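Sollden Two-Arm Household Unit: Gallery

Product pages / Household handling / Gallery

The Sollden two-arm unit is offered by Trurketti for the handling of clothing, towels and bed linen in ordinary homes. It is supplied as a complete kit, consisting of two jointed arms, two grippers, the shoulder housings, a camera at head height, the control box and all cabling. This gallery accompanies the product sheet and is intended for housing providers, care services and research departments considering a trial placement.

Customers are asked to read the notes below together with the product sheet. Specifications apply to the current series and may differ from those of units delivered under earlier agreements.

About the kit

Each Sollden kit is assembled and tested at the Trurketti workshop in Barnent before dispatch. Every gripper completes 4000 open-and-close cycles under load, and a record of the test is enclosed with the unit. Grippers that fall outside the permitted range are replaced and the full test is repeated.

The unit is designed for light textiles. The recommended load for each arm is 375 grams, measured with the arm extended. Heavier items, such as bath mats and soaked bed covers, should be moved by hand. The unit must not be used to lift containers that hold water.

Both arms are operated through the same control box. They may be used together, for example to spread a towel by its corners, or one at a time. An operator must be present whenever the arms are powered.

Trial placement

A trial placement lasts six weeks and includes delivery, installation, two training sessions and collection. The host site provides a grounded outlet and a level floor. Tile, wood and sheet flooring are all suitable. Thick carpet should be discussed with Trurketti before an order is placed.

Household items may remain where they normally stand, provided that the shoulder housings are secure and the operator can reach the stop switch without stepping over a cable. Children and pets must be kept out of the room during operation.

Up to 100 recorded handling sessions may be stored on the control box during a placement. Recordings remain with the host site unless a separate data agreement has been signed. Sites that wish to share recordings should request the form before installation.

Service and spare parts

Service for the Sollden series is provided by Kovačević under contract with Trurketti. Gripper fingers, wrist covers and connector cables are available as spare parts and may be fitted by trained staff at the host site. Work on the forearm joints and shoulder housings is reserved for the service partner.

Requests should state the serial number of the control box, the arm concerned and the condition of the cable connections. Routine requests are answered within two working days. Where a unit has stopped during operation, the power should be left off until the service partner has replied.

Placements for the period beginning in March are open for application. Applications are considered in the order received, and sites that have already hosted a unit may apply again.

Gallery

Towel handling at floor level. The basin rests on a low stool, with the right gripper against a cream-colored towel and the left gripper extended toward the laundry. Both grippers are white, with black ribbed sections between them and the silver forearms.

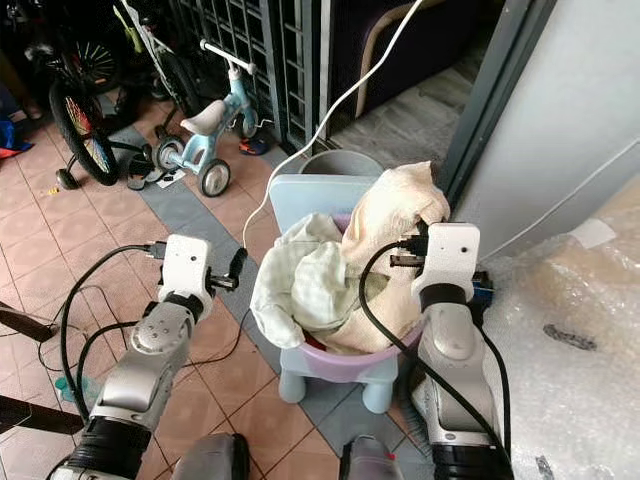 Comment from Barnent Home Services: We hosted a unit for the full six weeks and found the training sessions clear and well prepared. Our staff would have liked a longer cable between the arms and the control box, and we had to move our work area closer to the outlet than we had planned. Could Trurketti confirm whether a longer cable can be ordered with the kit, or only as a spare part?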